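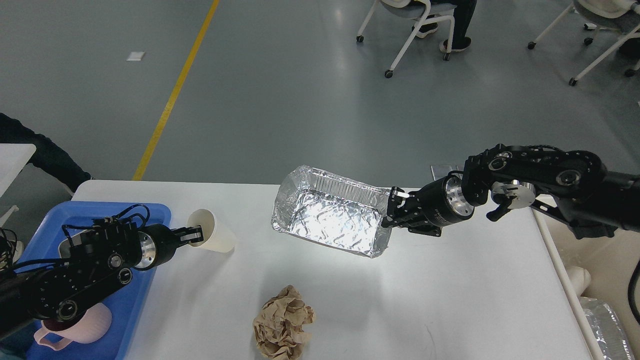 In Defense of Clearing the Table Badly

There are two kinds of people at the end of a party, and I have been married to one and raised by the other. The first kind gets up while guests are still chewing and starts stacking. The second kind leans back, says "oh, leave it," and means until morning, or until the ants organize.

I belong to a third group that gets no respect at all. We clear the table badly. We pick up a paper cup in one hand and a foil tray in the other, stand there, and realize we have no idea where either of them goes.

I would like to speak up for us.

The problem with disposable tableware is that it was sold to us as the end of a chore. Buy the cups, buy the foil trays, wrap the bread in brown paper, and when the meal is over you just sweep the lot into a bag. I believed this for years. Then my town switched its pickup to the Drimdale sorting rules, and the sweep became a seminar. The foil is fine if it's clean. The paper is fine if it isn't greasy. The cup is made of paper except for the part that isn't, and the leaflet gives the cup its own paragraph, which ends by telling you to check the website. I checked the website. The website has the leaflet on it.

So a ball of brown paper now sits in the middle of my white table longer than the dinner did. Is it greasy? It held rolls. Were they buttered? A person could lose an evening this way, and I have.

Meanwhile the plastic pitcher, which gets washed and goes back on its shelf, asks for nothing. I own a pink one that has outlived 2 dishwashers and one very confident set of glassware. It cost 470 pennies, if you want to count it that way, and I do, because I have spent far more than that on cups I was allowed to use once. A neighbor of mine buys them in sleeves of 500 at Drarkov, the restaurant supply place out by the highway, and still runs short every Fourth. I don't know what goes on over there. I have been to these parties and there are maybe twelve of us.

You'd think I was building up to a sermon about real plates. I'm not. I have done the real plates. I once borrowed a complete set of Prutari stoneware for a graduation lunch, and I spent the whole meal watching people's elbows. Foil trays do not do this to you. You can drop a foil tray. You can sit on a foil tray, and with a little work from the thumbs it will go back to looking like something that could hold a lasagna. It also has the decency to show its age. One trip through the oven and every wrinkle is there for good, and still it shines like a hubcap if you catch it under the kitchen light.

What I object to is the idea that cleaning up after such a meal should be quick and thoughtless, and that anyone who dawdles is doing it wrong. The fast clearers in my life work from one principle, which is that everything on the table is trash unless it speaks. I have lost a serving spoon to this principle. I have lost, in its cup, a drink I was still having. My mother-in-law can empty a table in the time it takes me to find my shoes, and we later dug the car keys out from under the potato salad.

The bad clearer would never. The bad clearer picks up one thing, looks at it, tips it sideways to see if there's anything left in the bottom, and puts it in the tray with the pitcher for the time being. "For the time being" is our whole method. A blue plastic tray is ideal for it. You can put the things you mean to wash in there along with the things you haven't made up your mind about, carry it all to the kitchen in one trip, and call the table clear, which it is, apart from the paper.

I've been told a proper household has a system. I read a very firm little pamphlet on the subject, from an outfit called Tamošiūnaitė, that wanted me to set up stations: scrape, rinse, sort, stack. It was a good pamphlet. I used the back of it for a grocery list, and then could not decide which bin it went in.

It's October as I write this, with the big meals still ahead of us, and I expect to be asked again to please sit down, we've got it. I won't be sitting down. I'll be over by the counter, holding a cup, reading the bottom of it.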